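Ticket 1673
Project: Plustau community wellness sessions
Status: Open, waiting on Dremimeo
Category: Participant sign-up and reminders

Problem
Reminder messages for the September sharing circle went out twice to some families and not at all to others. The Vondráček group had 20 people signed up and 3 of them got no message.

Steps taken
1. Exported the contact list from Pletus. It has 580 entries. Several families are listed once under the parent and again under the child.
2. Merged the double entries for the Vondráček group only. Other groups left as they were.
3. Sent a test reminder at 4:15 p.m. One copy per family. The same 3 people still got nothing.
4. Checked their records. The consent box for messages is blank on all of them, though the paper forms are signed.

Materials for the session
Cloth squares for the folding activity go on the long table. Facilitators have the updated handout.
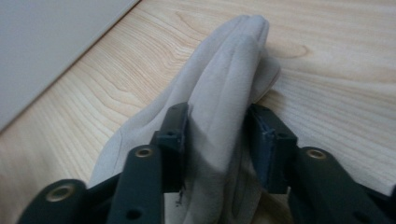

Next steps
Fill in the consent box from the paper forms and resend. Ask Dremimeo why the import drops that field. Do not merge the other groups until they answer.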